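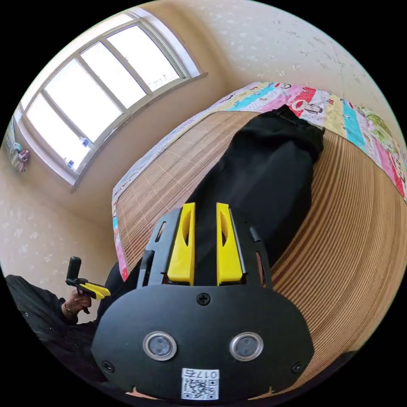
So how much stuff do you need for two weeks of sleeping in other people's houses? One bag's worth, and it should be a bag you can carry up four flights of stairs without stopping to pretend you're admiring the wallpaper.

I came to this late. For most of my adult life I packed like I was being evacuated. Hair dryer, backup hair dryer (I wish I were kidding), three pairs of jeans, a hardcover I'd been meaning to finish since college. Then in June I went to Clendach to stay with my friend Clémence Gautier, and the bus dropped me at the bottom of a hill, and the hill had 481 steps. They're proud of this. There's a little plaque with the number on it. I had a hard-shell suitcase with wheels, and let me tell you what wheels do on steps.

Clémence came down to meet me, took one look, and said she'd wait while I decided what I was leaving at the bottom. She was only half joking. We carried it up between us in the heat, with a stop on every landing, and by the time we got to her door I'd made up my mind to be a different person.

The new me owns a soft bag. No frame, no wheels, no special compartment for a laptop I don't want to bring anyway. It squashes into overhead racks and under bus seats, and when it's half empty it just sort of lies there like a tired dog. I love it more than is reasonable.

A few things I've learned since. Roll the T-shirts, fold anything with a collar. Shoes go in first, along the bottom, with socks stuffed inside. One sweater, even in summer, and it should be the ugly warm one. Put your sleep stuff on top so you're not digging at 11 p.m. in a room where somebody's kid is already asleep on the other side of the wall. I also bring a flat sheet now. I picked that up from Odette Gaillard, my old landlady, who has never once trusted a guest bed and says she's too old to start.

Toiletries are where I still fall apart. I own a lot of little 100 ml bottles and I have never managed to label any of them, so every trip includes at least one morning of washing my face with conditioner. It's fine. My face is very soft.

And laundry! Please just do laundry. I used to pack a fresh outfit for every day like laundry was something that only existed in my own zip code. In Trolside I was there for nine days with four shirts, and I washed them in the sink at night and hung them over the balcony rail, and they were dry before breakfast. Samir (the café, not a man, I've had to explain this to my mother) was right across the street, so I'd drink my coffee and keep an eye on my underwear.

The one place the system broke was Nirketti, up at 2000 meters, where it got so cold after sundown that I wore all of it at once, the sweater over both long-sleeved shirts, with the flat sheet as a kind of scarf. Would the big suitcase have saved me? I really don't think so. It would've had the hair dryer in it and still no coat.

Next trip is back to Clémence's. She's asked me to bring cheese, a lot of it, and a cast-iron pan she left at my place 2 years ago. I've been putting off weighing the pan.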